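Nistbridge Neighbours Help > Kitchen & Cleaning

Trigger sprayer - will it do for tiles and table, and what to put in it?

Shoshana Montoya
Posts: 11

Hi all, typing this on my break so sorry if its a mess. Got a blue sprayer, grey top with a wire loop on it. Was in with the plant stuff when I moved in. Want to use it for the kitchen, mainly the wall behind the table, white tiles with black grout. Grout is looking chalky in patches. Table is white too, bit of grey marbling, and everything I put on it leaves smears.

Been using a supermarket cleaner (Clestar) out of its own bottle but the spray on that has packed in. Can I just tip it into this one? Or water it down? And does it matter that I've no idea what was in it before. Don't want to wreck the grout.

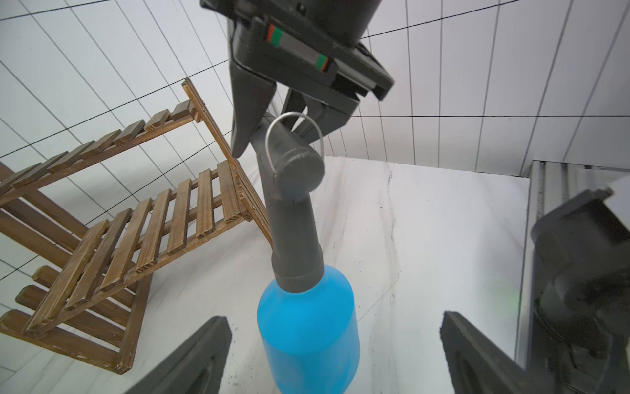

Yurii Savchuk
Posts: 538

No idea what was in it before = don't use it for the kitchen. Sorry. If it lived with plant stuff it could have had weedkiller or feed in it and you're going to be eating off that table. Rinsing might not shift it all. Keep it for plants (and not your herbs either) or get rid.

New sprayer costs next to nothing. Then:
- plain warm water, small squirt of washing up liquid, for the table. Go easy, too much soap is your smears
- for chalky grout, a grout cleaner that says on the label it's ok for coloured grout. NOT vinegar. Vinegar eats cement grout and black shows it worst
- whatever you do, don't mix leftovers of one cleaner with another. Ever
- write on the bottle whats in it

And don't decant Clestar, keep it with its label. Ask the shop for a swap if the spray's gone.

Shoshana Montoya

Thanks Yurii, hadn't thought about the weedkiller thing, bit grim. Ok so no to that for the table. Would it still be alright with just water in for the houseplants? The nozzle is brass and the trigger's orange if that helps anyone say what make it is, I'd like to look up whether you can get washers for it. 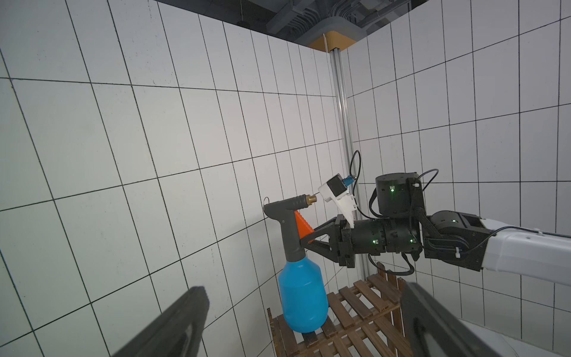 clikau: can't tell you the make but most of these take ordinary rubber o-rings, take the old one to a hardware shop and match it up. bit of silicone grease on it. Wouldnt put it near houseplants tho if you dont know whats been in, weedkiller hangs about. I lost a whole fern that way

clikau: also vinegar is fine on grout, been doing it for years

Yurii Savchuk

It is not fine on cement grout. It's slow, that's why you haven't noticed. Yours might be epoxy, no way of knowing from here. Shoshana pls don't.

Shoshana Montoya

Noted, no vinegar!! Last thing then I'll leave you be. The smears on the table, I tried the washing up liquid one last night. Made up nearly 400 ml in a jug, left it 9 minutes, wiped off. Better but still a haze by the wall where the wine glass holder and the crisps live. And do I need to move all that every time or just go round it? The holder's got a shiny metal stand and I'm scared of it spotting. Paper tag's still on it as well, that'll go to mush.

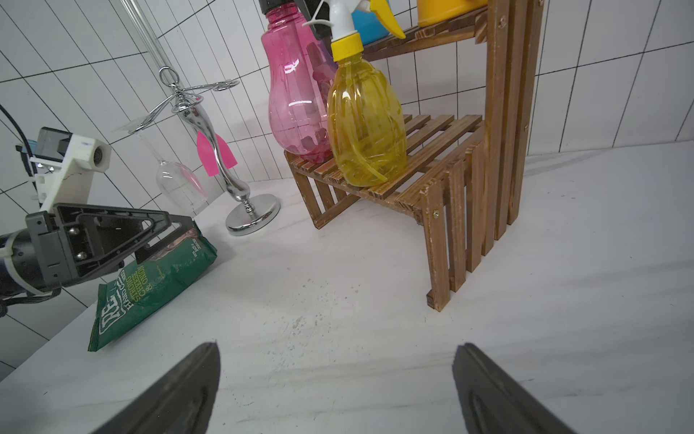 Nine minutes is far too long, clikau reckons. On and off. The soap dries at the edges and theres your haze.

Yurii Savchuk

Agree with clikau for once. Wipe with soapy cloth, then a second cloth with only water, then dry it off with a tea towel. Most people skip the middle bit.

And yes move it all. Glass especially, any spray drifting about will land on it, then you're drinking it. Spray onto the cloth, not at the table, and you get a lot less drift. Stand: damp cloth, dry straight after, no cream cleaner, it scratches chrome. Snip the tag off. Crisps in the cupboard.

clikau: or eat them

Shoshana Montoya

Ha. Right, second cloth tonight then. Will report back on the grout when I've got the proper stuff.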